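# Handheld gripper demonstration

**Handheld gripper demonstration** is a method of teaching a robot a manual task in which a person performs the task directly, holding a gripper of the same type that the robot will later use. A camera fixed to the gripper, the operator's head, or both records the work. The recordings are then used to train a control policy. The method belongs to the wider field of learning from demonstration, together with kinesthetic teaching and teleoperation.

## Background

In kinesthetic teaching, the operator takes hold of the robot arm and moves it through the task while the joint angles are logged. It needs little equipment, but heavy arms are tiring to push, and the operator's hands often block the camera. In teleoperation, the operator stands apart from the robot and drives it with a leader arm, a joystick, or a pair of tracked controllers. Teleoperated data matches the robot closely. It is also slow to collect – a task that takes a person 5 seconds by hand may take several times as long through a remote link – and the robot must be present at every session.

Handheld grippers remove the robot from the recording stage. The operator carries the tool to wherever the task is normally done, which makes it easier to collect examples in kitchens, washrooms, shops, and storage areas.

## Equipment

A typical device has a pistol or scissor grip, a trigger, and two fingers that open and close in parallel. Printed square markers are commonly attached near the fingers so that software can measure the opening from video alone. The position of the whole device is estimated from camera motion, an inertial sensor, or external trackers. 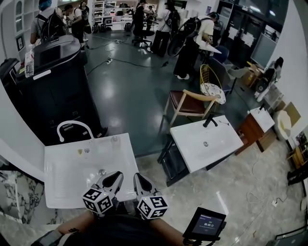
Sinks and basins are common subjects for this kind of recording. The work involves small items, smooth surfaces, and a raised rim that limits the angle of approach. A marker cube on each finger leaves the pointed tips free to reach over the basin, where an object such as a clear plastic cup is a difficult target for depth sensors. Some operators also keep a running timer in view, which helps when separate recordings have to be lined up afterward. Changing the sink and faucet between sessions adds variety to the data.

## Procedure

Before recording, the gripper is opened and closed fully to calibrate the finger width. The operator then performs the task at a steady pace, keeping the fingers in view of the camera. Takes with lost tracking are dropped.

The Skivine protocol, drawn up by Zinhle Sithole and Daranee Srithong at Cokummont, divides each session into 3 parts: calibration, a slow pass through the task, and 12 repeats at normal speed. Objects are moved between repeats. The protocol was first used in April and revised on Sep 9, 2021, when a second calibration was added at the end of each session.

## Limitations

A person's wrist can reach poses that many robot arms cannot, so some demonstrations have to be filtered out before training. Force is another weak point. Most handheld devices record motion only, and a policy trained on them may grip too hard or too lightly. The Zoler gripper adds a load cell behind each finger for this purpose, at the cost of extra weight.

## See also

- Kinesthetic teaching
- Imitation learning
- Teleoperation
- Fiducial marker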